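Korkby, 2/17/18

The town of Korkby will change its paper and cardboard collection this spring. Homes in Faltside will get a pickup every 8 days, and the old drop-off point behind the school will close.

Anum Marwat from the town office said the new plan covers 1136 homes. "People asked us for this many times, and now the money is in the budget," she said.

Residents must open their boxes and fold them before pickup. Boxes with food inside will not be taken. Shops can keep their present contract with Betero until October. 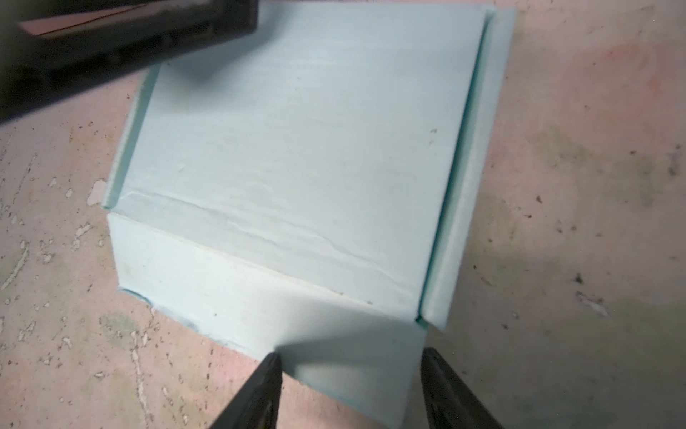
## Questions about the new pickup

Call Caradog Morris at the town office in the morning.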